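Teaching by Demonstration, Session 3: Collecting with Hand-Held Grippers
Course notes, Ourania Gavalas, 1/14/25
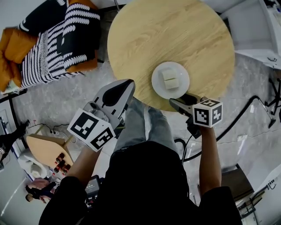

In the last session we compared two ways to show a task to a robot. With kinesthetic teaching, you take the arm and move it through the task yourself. With teleoperation, you stay at some distance and drive the arm with a leader arm, a controller or a glove. Today we add the third way, where the person carries the grippers in the hands and the robot does not need to be present at all.

Why we want this

Teleoperation gives clean data, because the recorded joint angles are already those of the robot. But it is slow. In the Melesari exercise of last year each pair of students spent a full afternoon at the leader arms and many of the episodes were thrown away. With hand-held grippers a student usually becomes comfortable after a short practice, and the work can be done in any ordinary room.

The price is that we do not record joint angles. We record where the gripper was in space and how far it was open, and later the robot has to find its own way to reach these poses. Some poses are easy for a human shoulder and impossible for the arm. Please keep this in mind when you choose where to stand.

Knowing where the gripper is

We use cubes with printed marker patterns, fixed rigidly on each gripper. A camera that sees one face of the cube can compute the position and the rotation of the whole gripper, if the size of the marker and the offset from cube to fingertips are known. One face is sufficient, but two faces give a much more stable rotation. With a single face seen from the front, the solution can flip between two answers, and you will see it in the plot as a sudden jump.

Common mistakes:
The sleeve or the other hand covers the cube.
The cube was removed and put back, and the offset was not measured again.
Very fast motion, so the pattern becomes blurred.
A strong lamp makes a reflection on the printed face.

Two hands

Soft food is a good subject for bimanual work, as it punishes too much force. Decide before you start which hand holds and which hand acts, and do not change it between episodes. A policy that sees both versions in a small set often learns something in the middle — usually both hands wait for each other.

Begin each episode with both grippers open and in view. Move at a calm speed. If you make an error, you may correct it and continue, but mark the episode as "corrected" in the log. Do not delete it. Melina Christodoulou will explain in April how such episodes are used for recovery training.

About quantity

The Grikiswood set, which you will use for the homework, has 207 episodes of one task. After the filter for lost tracking, check how many remain and write down the number. For your own project I ask for 100 usable episodes per pair.

Homework

1. Plot the path of the left and right gripper for three episodes of your choice.
2. Find one flip of the rotation and explain which face of the cube was visible.
3. Read the Tzavaras notes, the part on time alignment only.

Send the plots as one PDF before the next session. The grippers can be borrowed from the lab, but please sign the sheet and bring back the cables also.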